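The summer I learned to write by hand again

When I came to this country I could read English well, but I wrote it only on a keyboard. The computer corrected me quietly and I let it. At my office everything is typed, also the notes for the kitchen. So it was strange for me to discover, in June, that I could not fill one sheet of paper by hand without pain in the thumb.

The occasion was a letter to my aunt in Kuruc. She does not use e-mail and she does not like the telephone, she says that a voice without a face makes her nervous. Before, I visited her every year. This year I could not travel, so I promised to write. I sat down after dinner with a pad of paper, and after half a page my letters were leaning in every direction, like people on a bus. I made the letter "r" in 2 different ways in the same word. I was ashamed a little, and I sent it anyway.
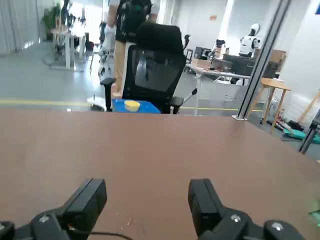

Author: Jasilik

My aunt answered after three weeks. Her handwriting is small and round, the same that I remember from the labels on her jars. She wrote mostly about the apricots and about the road, which the town is repairing again from the wrong end. At the bottom she added one line: "I could read almost all of it." I have kept this sentence above my desk.

So I decided to practice. I did not want a course. I looked at one called Clustico, which sends you exercises every morning and gives you points, but I have enough things that send me something every morning. I bought a plain notebook with lines and a cheap pen, and I made a rule that I must write one page before I open the computer. The subject was free. In the first week I mostly wrote what I had eaten.

The first difficulty was speed. I think in English at one speed and in my own language at another speed, and my hand is slower than both. When I type, I finish the sentence before I know if it is good, and then I go back and repair it. With the pen I had to wait in the middle of the sentence, and during the waiting I often saw that I did not know the word. Sometimes I left a gap and continued. When I read these pages now, the gaps are interesting to me. They are nearly always small words: "at," "on," "through," "still."

The second difficulty was the paper itself. I press hard, because in school we had bad pens and we had to press. The notebook from the Ilero shop near the station has thin sheets, and every page was readable also from the other side, in mirror. I turned to writing only on the right pages. Then I felt guilty about the waste, so I used the left pages for shopping lists and for telephone numbers, and now I cannot throw away the notebook at all.
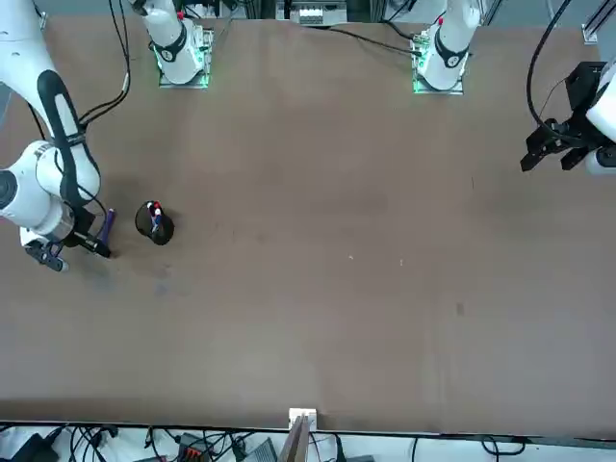
I also tried to count words, and this was a mistake. Somebody on a forum recommended 1,000 words every day, and I believed that it must be possible. I reached it one time. It took me the whole morning, I was late with everything, and the last part was the same thought repeated with different adjectives. After that I returned to one page. If the page is finished in 9 minutes, good. If I need half an hour, also good.

What surprised me is what happened with my typing. I make fewer long sentences at work now. A colleague asked if I was angry, because my messages had become so short! I was not angry. I only noticed that I can put the period earlier.

I have sent my aunt four more letters since then. In the third one I told her about the day when I got lost in this city in my first winter and was too proud to ask for directions. I had never told this to anyone on the telephone, it is too long and there is no good ending. In a letter it was easy. She wrote back that my uncle once walked to the wrong village for a wedding and stayed until the soup.

My "r" is still not decided. I have one for the beginning of the word and one for the end, and I think I will let them both live. For the autumn I want to find thicker paper, and perhaps a bottle of real ink, if the shop has it in blue. If you know a notebook where the ink does not go through, please write me in the comments. It should have lines, and it should not be too expensive, because I still use the left pages for the shopping.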